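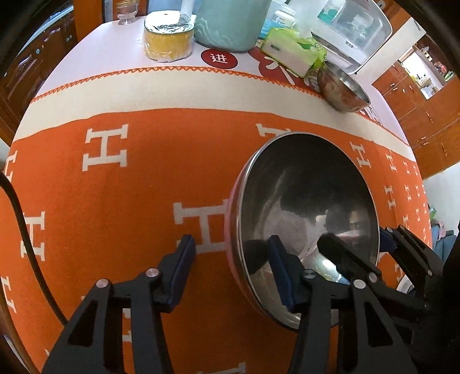 Section 4. Teaching the Bowl Task

Can a machine put away your mixing bowls yet? Almost! Bowls are one of our favorite chores to teach with the Raltonus hand grippers, and a great place to start once you have finished the cup task in Section 3.

Before you begin: charge both grippers and load the "Bowls - Metal" profile in Skorance.

1. Set one stainless steel bowl within easy reach. Leave the other things on the table where they are - real tables have stuff on them, and the model needs to learn that.

2. Bring one gripper to the rim with its fingers open. One padded finger goes inside the bowl, the other outside.

3. Squeeze slowly until the rim stops sliding. Keep the second gripper open and close by, ready to steady the bowl.

4. Tilt the bowl onto its side, hold for a moment, then set it down and let go.

5. Repeat with a new starting position. Plan on 50 good runs before your first training pass, and 300 if you want the robot to handle bowls it has never met.

Note: Polished steel works like a mirror, and reflections can still fool the depth estimate. Our test model finished 109 bowl pickups in a row on a plain mat, then fumbled the very next one on a patterned blanket. We love this problem and we're still working on it!

Caution: Don't practice with glass or ceramic bowls at this stage. Keep cables clear of the finger joints.

If Skorance shows error 929, the rim was lost from view. Open the fingers and go back to step 2.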